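Howells Junior Cricket Pathway
Progress report to the Adasance Community Sport Fund
Reporting period: October to April

Summary

The Pathway has completed its first full season under the current funding agreement. Registrations across the district closed at 605 players, and all seven participating clubs fielded sides in the under-11 and under-13 competitions. Two milestones remain open and are addressed under Facilities and Coach Education. The remaining milestones set out in Schedule B have been met.

Participation

Of the registered players, 135 had not previously been enrolled with any affiliated club. Most came through the after-school program at Prudska, where sessions were held each Tuesday at 3:45 pm during the first two school terms of the season. The Salier club entered a girls' under-13 side for the first time and completed every fixture apart from those lost to weather. That side will be re-entered next season and has asked to be graded one division higher.

Retention in the under-15 age group was weaker than forecast. Several clubs reported players leaving after the January break, and exit forms most often cited travel to away matches. The draw for next season has been revised so that under-15 sides play their early rounds at grounds closest to home.

Competition

Rain affected the opening month and again in late February. Washed-out matches in the under-11 grade were not rescheduled. In the under-13 grade, points were shared in accordance with the by-laws, and one semi-final was decided on ladder position after both the allocated day and the reserve day were abandoned. Clubs have since requested a second reserve day for finals, and the competition rules are being amended to allow for it. 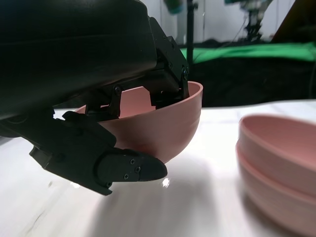

The shortened format introduced for under-11 matches was well received by clubs. Each pair now bats for a fixed number of overs and every player bowls, and matches generally finished before midday. Umpires did note some confusion over the treatment of wides in the final over – the wording in the playing conditions will be clarified before the pre-season briefing.

Facilities

Resurfacing of the practice nets at Prudska was completed before the Christmas break and within budget. The synthetic pitch at Salier has not been replaced. The contractor withdrew after the site inspection, and a second round of quotes closed in March. A preferred supplier has been identified and the work is now scheduled for the winter. The associated funds remain unspent and are held in the project account.

Coach Education

The foundation course was delivered at Howells and Salier. The third delivery, planned for Prudska, was postponed when the venue became unavailable. It will be offered again ahead of pre-season training, at no additional cost to the grant.

Next period

Work to September will centre on the Salier pitch, the postponed course and early registration for the under-15 grade. Approval is sought to carry the unspent facilities allocation forward into the next reporting period. An acquittal to the end of April is provided separately, together with the revised draw and the amended finals rules.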